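Gema Manipulation Working Group
Minutes of the Regular Meeting, February

Present: Halina Kubiak (chair), Normunds Lepik, Toshio Wada, Homa Karimi
Absent with notice: Algirdas Pärn
Recorded by: Homa Karimi

The chair called the meeting to order at 10:05 a.m. in the second-floor laboratory.

1. Approval of prior minutes

The minutes of the January meeting were approved with one correction. Under item 4, the words "validation set" were replaced with "held-out set." Mr. Lepik asked that the corrected version be placed in the shared folder before the end of the day.

2. Report on the household placement task

Mr. Wada presented results for the slipper placement task, in which the arm is asked to pick up slippers from a tabletop and place them on a small rack. The policy was trained on 424 demonstrations collected by teleoperation. Of these, 97 were recorded after the change in starting positions agreed to in the fall. All evaluation runs used the same training checkpoint, and the operator did not step in once a run had begun.

Mr. Wada reported that the policy trained on the full set did better than the policy trained on the earlier demonstrations alone. The gain was largest when the slippers started at an angle to the rack. When they started parallel to it, the two policies could not be told apart with the number of runs available. The members agreed that the second finding should be stated in the report in those words.
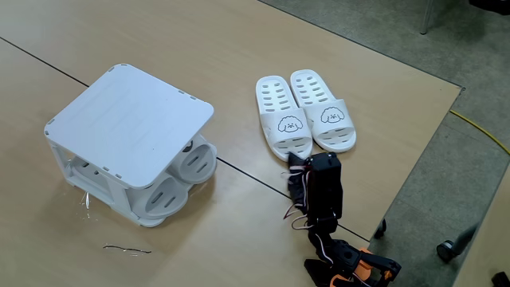
The method under review divides each demonstration into an approach phase, a grasp phase, and a placement phase, with the boundaries marked by a person after recording. Ms. Kubiak asked how the boundary between approach and grasp is set when the gripper pauses before contact. Mr. Wada replied that the annotators mark the first moment at which the fingers begin to close, and that a gripper hovering just in front of the toes is still counted as approach. Mr. Lepik noted that the two slippers are set down with their inner edges nearly touching, and he asked whether a finger might push the neighboring slipper during the grasp. Mr. Wada confirmed that this is the most common type of failure. It is presently logged under "other," and the members agreed that it should have its own category.

Ms. Karimi raised the matter of camera position. The policy takes its input from one fixed overhead view and one view from the wrist, and the overhead mount was moved during the fall session. She asked whether the gain reported by Mr. Wada could be due in part to the new view and only in part to the new starting positions. Mr. Wada stated that the present data do not separate the two. He proposed a further set of 20 runs per condition with the old mounting height restored. The proposal was accepted.

3. Annotation agreement

Ms. Karimi reported on the comparison between annotators. Two persons marked the same demonstrations without seeing each other's work. Agreement was good at the boundary between grasp and placement and poor at the start of approach, where one annotator counted the first movement of any joint and the other waited until the arm turned toward the slippers. The written instructions allow either reading.

The members discussed whether to mark the affected demonstrations again. Mr. Lepik was against doing so at this time, on the ground that the start of approach has little effect on training. Ms. Kubiak asked that this be shown before it is assumed. It was agreed that Mr. Lepik will train one policy on each annotator's marks and report the difference. The instructions will be revised in either case.

4. Simulation baseline

Mr. Pärn sent a written report, which was read by the chair. The simulated version of the task now runs for 2000 steps without the contact errors noted in January. The slipper model remains rigid, and Mr. Pärn does not recommend comparing simulated grasps with those on the physical arm until a soft model is in place. He asked for access to the Zikier server in the evening hours. The request was granted.

5. Equipment

Mr. Lepik reported that the replacement servos ordered from Vanags have been received and tested. One was returned for excess play. The quotation from Workenex for a second arm remains open, and the chair will reply after the budget review.

Mr. Wada asked that the wrist cables be inspected at the start of each session and that the inspection be entered in the session log. Agreed.

6. Draft report

The outline circulated by Ms. Kubiak was accepted with two changes. The section on phase boundaries will come before the section on training, and the failure table will list contact with the neighboring slipper on its own line. The title was left open. Ms. Karimi asked that the annotation instructions be attached in full as an appendix, including the version in use before revision, and there was no objection.

7. Actions

Mr. Wada: further runs at the old camera height; revised failure categories.
Mr. Lepik: training comparison on the two sets of marks; corrected January minutes.
Ms. Karimi: revised annotation instructions, to be circulated for comment.
Mr. Pärn: soft slipper model, first version.
Ms. Kubiak: reply to Workenex; second draft of the outline.

8. Other business

None was raised. The date of the next meeting will be set by e-mail once Mr. Pärn's schedule is known.

The meeting was adjourned at 11:40 a.m.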